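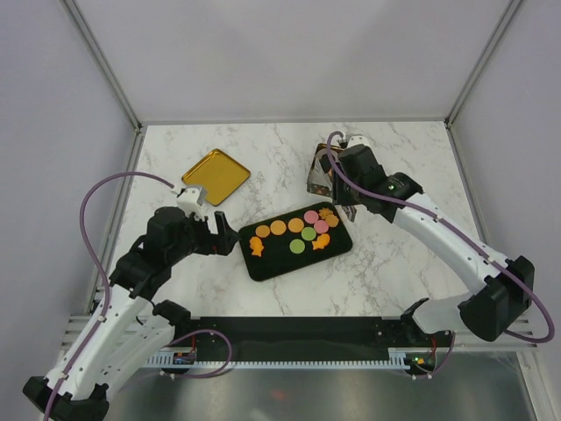 Les petits ronds orange et les étoiles, sur le plateau noir

zitier28
Bonjour à toutes et à tous ! Je prépare un goûter pour le mois d'août (oui je m'y prends tôt, je me connais) et je bloque sur la couleur des sablés. L'orange, ça va, mais le vert me fait peur : la dernière fois avec du matcha c'est sorti kaki, mes neveux n'y ont même pas touché. Vous colorez la pâte ou seulement le glaçage ?

mirabelle_6
Le glaçage, toujours ! La pâte colorée brunit sur les bords et tu perds tout. Je fais cuire nature, je laisse refroidir une nuit et je glace le lendemain matin.

fournil-du-871
Pas d'accord du tout. Un colorant en gel dans la pâte, four à 150, et ça tient très bien. Le glaçage royal c'est joli mais c'est du sucre sur du sucre, et chez moi les gosses le grattent pour laisser le biscuit...

mirabelle_6
À 150 ils sont tout pâlots et mous au milieu, désolée. J'ai essayé avec la recette du club de Brindgate (200 g de beurre, quand même), j'ai tout mis à la poubelle.

fournil-du-871
Tu les étales à combien ? Parce qu'à 6 mm je veux bien te croire. Moi je suis à 4, pas plus, et repos au frigo une fois découpés, sinon les branches des étoiles s'arrondissent.

zitier28
Ah, le frigo après la découpe, je ne le faisais pas ! Moi c'était avant. Et pour le rose, vous prenez quoi ? J'ai de la poudre de betterave mais ça sent un peu la terre.

patapon
Framboise lyophilisée mixée très fin, dans le glaçage. C'est cher mais le goût n'a rien à voir. Pour le vert je reste à la pistache, tant pis si c'est pâle.

mirabelle_6
+1 pour la framboise. La pistache par contre, ça fait gris chez moi, à part avec une pointe de gel dedans.

zitier28
Bon, je teste les deux méthodes ce week-end, moitié pâte colorée, moitié glaçage, et je reviens vous dire. Quelqu'un a déjà congelé la pâte crue colorée ?

patapon
Oui, en boudin bien filmé, trois semaines sans souci. Le rose avait un peu passé.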